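Budgeting for two arms when I only wanted one

I have been putting off writing the money post all summer, mostly because every time I opened the spreadsheet I found something new to be annoyed about. But a couple of you asked (hi, Tharushi!) and the order has to go in before the price quote from Truvik runs out, so let's do it. Thursday, September 19, 2024, tea in hand, spreadsheet open, two tabs of it I no longer understand.

Quick recap if you're new. I run the tabletop program at Baninport, which is a grand way of saying I have a corner of a shared workshop and a budget line. We want a setup that can tidy up a kitchen table: dishes into a rack, fruit into a bowl, that kind of thing. Up to now we've done all of it in simulation, and I love simulation! It costs me electricity and patience. Real hardware costs me real hardware, plus the parts that hold the real hardware down, plus the parts I forgot.

The first version of the budget had one arm in it. One arm, one gripper, a table, a camera mount, done. I was very proud of that version. I sent it to Debashish Miah in July and he wrote back a single line asking how I planned to hold a bowl still while wiping it. Which, fine. So the second version has two arms, and everything after that is me trying to pay for the second one.

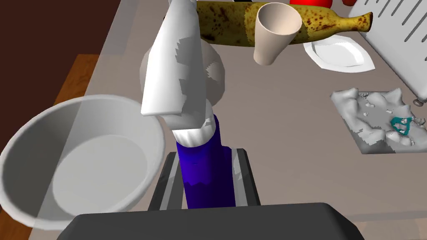
Table space turned out to be my biggest planning headache, and I say that as someone who thought the table was the easy line. I had picked a nice narrow workbench from Goker because it was on sale and would have fit under the window. Then I started looking at our simulated table properly, as a shopper would, and got a bit of a chill. The big white bowl takes up a huge piece of the left side, there's a dish rack over on the right with a crumpled cloth below it, and the other arm comes up between the bowl and the cloth, close enough that its blue section sits right between my gripper's fingers from this angle. The banana and the plate are over toward the far edge, so anything going for those has to get past all that. On a narrow bench I'd be paying for two arms and using them one at a time. So the sale bench is out and a deeper one is in, and I've stopped looking at the sale page because it makes me sad.

Okay, numbers. I'm not going to share the arm quote (they asked me not to, and it's only a draft anyway), but the small stuff is fair game, and the small stuff is where I went wrong the first time.

The bench is $498 delivered. It's deeper than the old choice and weighs a ton, and I've decided to see the weight as a feature. Ivar Engström has promised to help me get it up the stairs if I don't schedule it on a Monday.

Spare finger pads are $93 for a set, and I put in 3 sets. Ivar thinks that's too many. I think Ivar has never seen me tune a grip force. In the simulator I can slam a finger into a plate all afternoon and just hit reset, and I know perfectly well I've picked up bad habits from it.

Props come to about $60, and that's me being thrifty: dishes, a rack, a few paper cups, plastic fruit. I did think about real bananas. They're cheap, but I'd be buying them every week forever, and Shafiq Seneviratne (who shares the workshop fridge with me) has views.

Then there's the mounting hardware, which I had completely left out of version one. Clamps, plates, bolts, a decent torque wrench. I've asked Kumarasinghe for a price on cutting the mounting plates, and I'm leaving that cell yellow until they answer.

The line I fought with longest was cameras. My plan was to put one on each wrist and call it a day. Wrist cameras are lovely when the gripper is looking at the job, and I'd gotten used to judging everything by those good moments. Then I spent an evening going back through our footage looking only for the boring bits, where the arm is up or turned away, and there were a lot more of them than I remembered. You get the fingers wide open with nothing in them, a big stretch of brown background, and the neck of a bottle poking in from the right. If that's all I've got at that moment, I have no idea what the table looks like. So an overhead camera went into the budget, along with a pole to put it on, along with a longer cable, along with a second longer cable because I know myself. 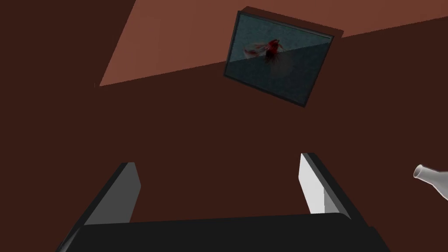 What I cut to make it fit

Something had to go, and the first thing was the fancy adjustable lighting. I'm going to start with the two desk lamps we own already and some baking paper, and if the glare on the plates drives me up the wall I'll come back and complain about it on this blog.

Next was the rolling base. I wanted it badly! I had pictures in my head of wheeling the whole rig over to the sink. But the heavy bench and the rolling base don't really make sense together, and when I asked Aranka Szekeres which one she'd keep, she said the bench before I'd finished the question. She's set up more of these than I have, so the bench it is.

I also pushed the second set of grippers to next year. We'll run matching basic ones on both arms, and the fancy soft-fingered pair can wait until I have something that truly needs them (wet glasses, probably, and I'm in no hurry to meet that problem).

Two things I'd still like opinions on. Is it worth paying for the longer warranty on the arms, or should that money go toward a spare power supply? And has anyone bolted two arms to one bench and had one of them shake the other? I've had completely opposite answers to that from Debashish and Ivar, and they were sitting at the same lunch table at the time.

Comments are open. I'm placing the bench order first, since it has the longest wait, and the rest goes in when Kumarasinghe gets back to me about the plates.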